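Cumden Bench Equipment Plan — README

Last updated October 5, 2020
Maintained by the Sketley purchasing desk

What is in this folder

Planning sheets for the next round of bench equipment at the Sketley site. There are 267 line items, one per row, in items.csv. Each row has an item name, a supplier, a unit price, a lead time in days, a station number and a status. Prices are in US dollars before tax. Shipping is a separate column because Buvanitz quotes it separately and Giannakopoulos doesn't.

The plan covers arms, grippers, fingertips, mounts, computers, tables, lighting stands and the household goods used for handling work. It does not cover wages, rent or software licenses. Those are in the site budget, and the totals here should not be added to it without removing row group F (floor mats), which both files carry.
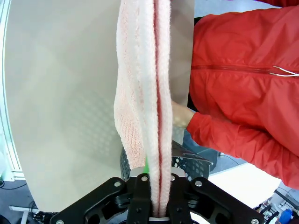 Grippers and fingers are budgeted as separate items. The gripper body goes under capital and is written off over three years. Fingers and pads go under consumables and are reordered by the set. Soft goods go under consumables too, and last year they were left out of the plan completely, so they were paid for out of petty cash until June. A folded terry towel like the one held between the two black fingers is a normal line in the new sheet, with its own row and reorder level. Towels are bought in packs and the unit price is per piece. Baskets are listed with them.

Columns that cause trouble

status — one of "quoted", "approved", "ordered", "received". Blank means no quote yet. Do not read blank as canceled.

lead_time — calendar days from order to dock, taken from the quote. Buvanitz gives working days and these have been converted.

station — a number from 1 to 16. Shared items have station 0. Three rows still have the old letter codes and need to be fixed by hand.

spare — yes or no. A spare is counted in the total but not in the station cost.

How station cost is worked out

Add every row with the same station number, leave out spares, then add one share of the station 0 rows. Two-arm stations are entered as one station with two arm rows and two gripper rows — not as two stations. Earlier versions did this the other way and the per-station figures from before June can't be compared with these.

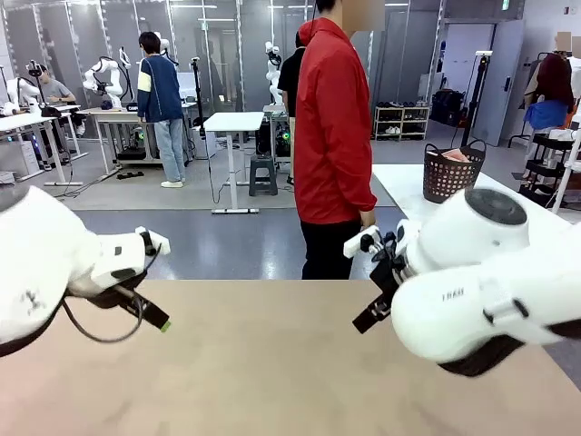
Two-arm table in the foreground, with other arm stations behind it.

Space is planned before arms. A table goes on the sheet only when there is floor marked out for it, and power and network drops are costed in the same row group. Computers are one per station unless the row says shared. Tripods and light stands are in group L and have no station number, so they all fall under station 0.

Open items

- Second quote for wrist mounts. Giannakopoulos has asked for drawings.
- Fingertip pads: minimum order is 200. Decide whether to store the extra or split the order with Cumden phase two.
- 13 rows have no supplier. Most are cable and table hardware.
- Storage shelving is entered twice, once in group T and once in group S. Keep the group S row.

Changing the file

Edit items.csv only. The summary sheet is built from it and anything typed there will be overwritten. Put a note in changes.txt with the row number and the old price. Rows marked "ordered" are locked — ask the purchasing desk to reopen them.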